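Skarkley Household Words

A word list of everyday names for things in the home, collected from speakers in Skarkley, Grerkholm and Urbridge.

Version 2. Released July 3, 2021. Maintained by Adi Gunawan and Juwita Lumbantobing.

Contents

The list holds 1,739 entries in one tab-separated file, words.tsv. Each row is one word as given by one speaker, so the same word can appear many times. There were 156 speakers. Spelling follows what the speaker wrote down or, for spoken answers, what the note taker wrote.

Columns

id: row number, stable across versions
word: the answer as given, lower case
sense: a short gloss in plain English
room: hall, kitchen, bedroom, bath, yard or other
town: where the speaker grew up
age_band: 1 to 5, youngest to oldest
note: free text, often blank

Empty cells mean the question was asked and the speaker had no word. A single dash means the question was skipped. Please don't merge the two. In version 1 they were both blank, and the counts people made from it for the kitchen words are off.

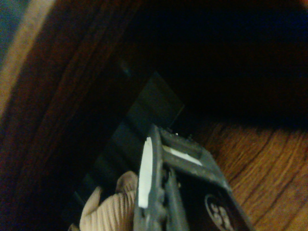 Gripper, dark gray with a white pad.

How the words were collected

Speakers were asked open questions such as "What do you call the thing you hang a coat on?" and "What do you call the room you walk into first?" Note takers were told not to offer a word, even when the speaker asked for one. Where a speaker gave two words, both are kept in separate rows with the same note.

Most of the sessions in Urbridge were held in people's homes. The Grerkholm answers came mainly by mail on printed forms, which explains the higher number of odd spellings there. We left those alone. If you need a cleaned form, the script normalize.py folds doubled letters and drops hyphens, but it will also join a few words that should stay apart, such as "mud room" and "mudroom" when a speaker meant two different things.

Footwear words are the largest group in the hall section. "Slippers" is the common answer in all three towns. "House shoes" is given mostly by bands 4 and 5, and "scuffs" turns up only in Grerkholm. The place where shoes are kept is a "shoe rack," "shoe shelf," "boot bench" or just "the rack."

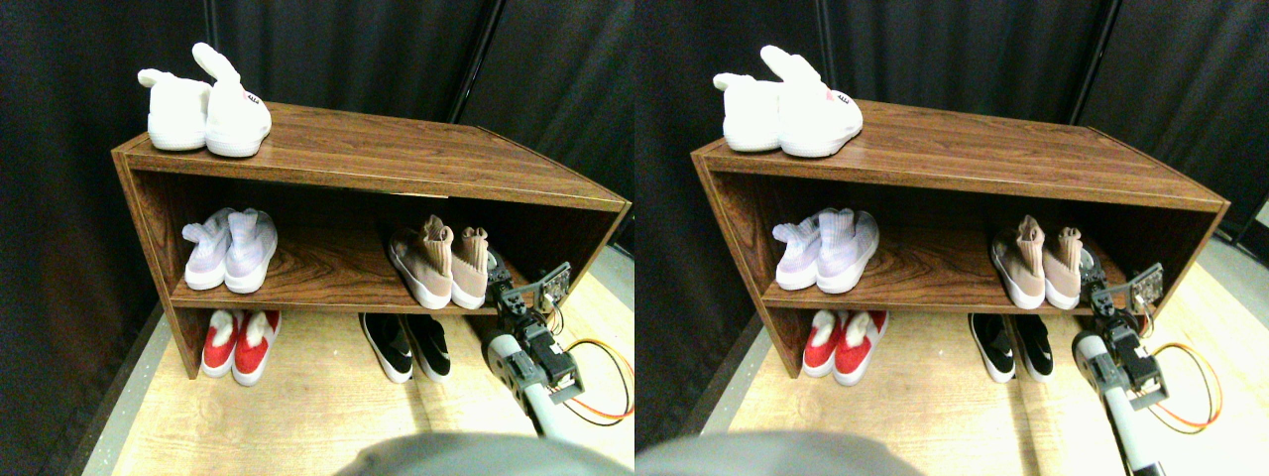
Qistina Pelupessy wrote in to say that her family used "scuffs" only for slippers with an open heel, and that the gloss in the sense column is too broad. We have marked the rows as open for review. The mailed forms didn't ask about the heel, so the gloss may have to stay as it is for those speakers.

Known problems

The yard section is thin. It was added late in June and only Skarkley speakers were asked.

Age bands for the mailed forms are self-reported and some people ticked two boxes. In that case the older band was used.

The words "press" and "closet" are tagged as the same sense in the bedroom section. Several speakers use them for different things, and their notes say so.

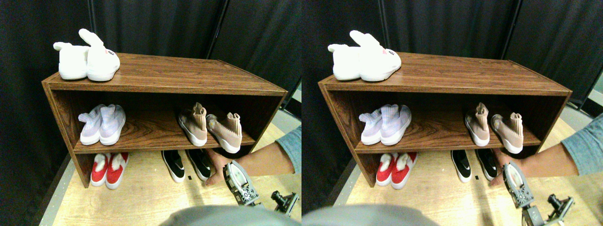 Wooden shoe rack with white bunny slippers on top.

Changes since version 1

Split blank and skipped answers.
Added the yard section.
Removed repeated rows caused by a bad import of the Urbridge bath words.
Fixed town names that had been entered as street names.

Use and contact

The list is free to use for teaching and research. Please name the version, as row contents change between releases even though ids do not. Corrections should give the id, the column and the new value. Juwita Lumbantobing handles corrections to glosses, and Adi Gunawan handles everything to do with the file and the script.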